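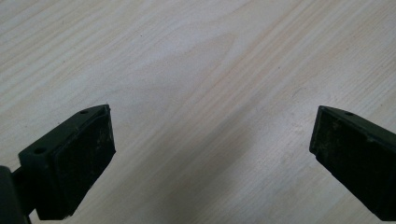

Subject: Re: [marklow-home] Oil on the kitchen table, yes or no

On the Marklow list, somebody wrote:

> We finally stripped the old varnish off our kitchen table and underneath
> it's a lovely pale wood, maybe ash, maybe birch. My father-in-law says oil.
> The man at Carkwood says hard wax. The internet says everything. We have
> two kids and a cat with opinions. Which one do I put on, how many coats,
> and how long until we can eat off it? We've been having dinner on our laps.
>
> Also, is it normal for it to feel fuzzy after I wiped it with a damp cloth?
> I sanded it for a whole afternoon and I'd like to be told it was worth it.

Taking the fuzz first. Yes, it's normal. Water makes the little fibers stand up, and they'll do it again under the finish if you let them. Wipe the whole top with a damp cloth on purpose, let it dry overnight, then go over it very lightly by hand with your finest paper. You'll feel it go smooth under your palm in about a minute. Your afternoon was worth it. So will the next one be, sorry.

On oil versus hard wax: your father-in-law is right if you like chores. Plain oil looks wonderful and is easy to patch, and you will be patching it. A wet glass left out during a movie will leave a ring. Tomato sauce will leave a souvenir. I oiled our table for years and got quite good at it, in the way you get good at anything you have to do every December before the relatives come.

The other thing about oil is color. Pale wood goes yellow. Some people call this "warm." I wanted the table I'd just spent a weekend uncovering, and what I got was the color of weak tea. Try it on the underside first, a patch as big as your hand, and look at it the next morning in daylight before you commit. Kitchen bulbs lie.

These days I use a hardwax oil. The one I have is Botano, the matte kind, which I bought at Sayegh because Carkwood was out and wanted me to come back after lunch. There are others and I'm sure they're fine. What matters is how thin you put it on. Thinner than that. Pour out what you think you need, put half back in the can, and rub the rest in with a lint-free cloth until it looks like you've hardly done anything. Wait ten minutes or so and buff off whatever is still sitting on top. People who end up with a sticky table have skipped the buffing and will tell you it was the brand.

I did 3 coats on the top and one on everything else. Overnight between coats. Before the last one I gave it a quick rub with a gray pad, the kind that doesn't scratch.

Grits, in case anyone is about to ask, as someone always does: start at 60 only if there's still varnish in the corners, otherwise don't go near it. Stop well before you get to anything like 800. I tried that once out of pride. The wood was like glass and the finish had nothing to hold on to, so it wiped straight back off onto the rag, along with the pride.

Eating off it: the can will give you a number and I'd believe the can. Ours was dry to the touch the next day and I let us use it with plates and a cloth after that, but it kept getting harder for a couple of weeks. No hot pans straight on it, ever. The cat won't have read the can – put some chairs upside down on the table at night and hope.

One serious bit. The rags. Oily rags balled up in a bin can heat up by themselves and catch fire, and I mean the kind with fire trucks. Lay them out flat outside, one layer, until they're stiff, or put them in a metal can of water with a lid. Do this even if you're tired. Especially then.

If it stays below 70 in your kitchen, give each coat longer than the can says. And open a window, unless you enjoy headaches that smell of oranges.

Does anyone here have a trick for the edge where the leaf slides in? Mine squeaks, and candle wax only shut it up until spring.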